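Workshop notebook, March 21, 2020

Starter and flour notes, Tindine loaf

I fed the starter at breakfast and again after lunch, and it seems a good deal happier with the Kingi flour than it ever was with the old sack (which I finally emptied, thank goodness). It smells like apples now, where last week it was closer to nail polish. I'm keeping the water at 59 percent for the plain white tin loaf, because anything wetter sags over the rim and then I'm scraping the oven again.

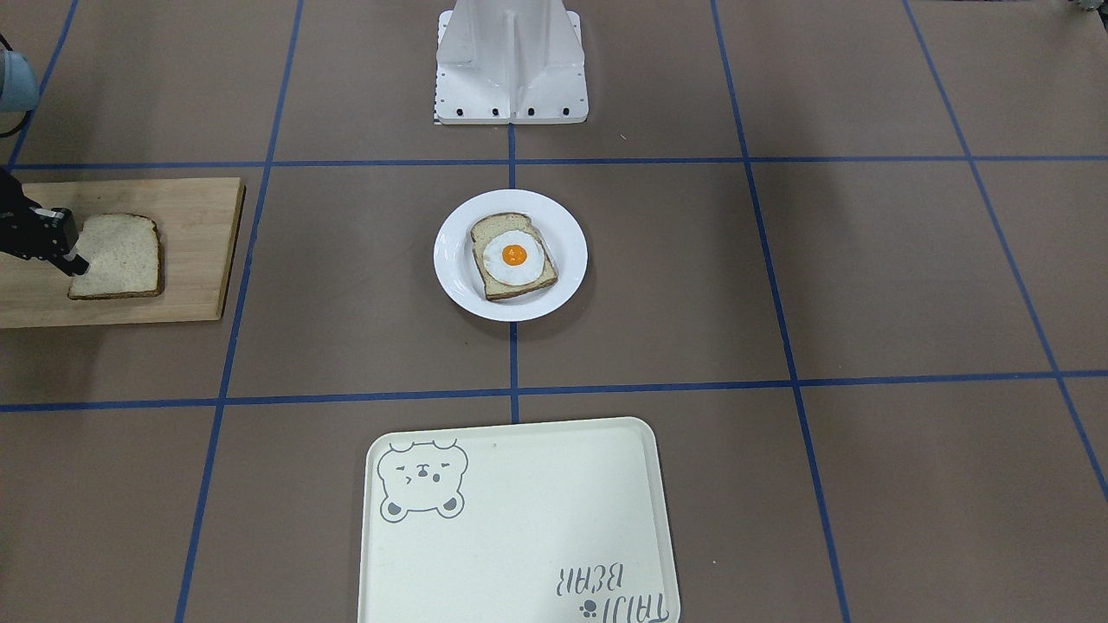
Plain white slice on the board, egg on toast on the plate.

The Bratine oven still runs hot at the back, by around 30 degrees I'd guess, so please do turn the tins halfway through, even when the tops look fine. I forgot with the first batch and got one handsome loaf and one that was good only for crumbs.
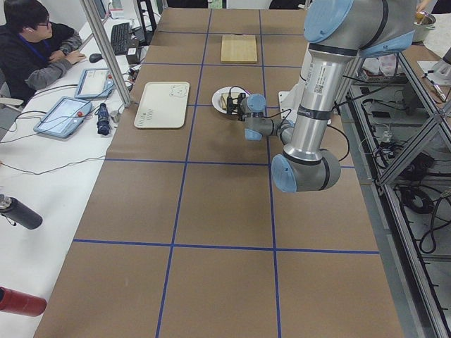 I also tried resting the dough 5 minutes before shaping, and oh, what a difference! It stopped fighting me and rolled up snug, with hardly any tearing along the seam. I'd like to try the same thing with the rye, though rye has its own ideas about everything.
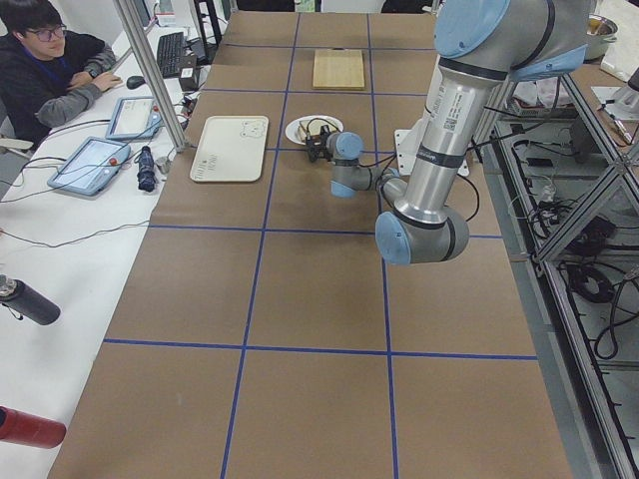 To do next

Order more Kingi before the sack gets low.
Check the seal on the Voltent proofing box, left side.
Rye, with the longer rest.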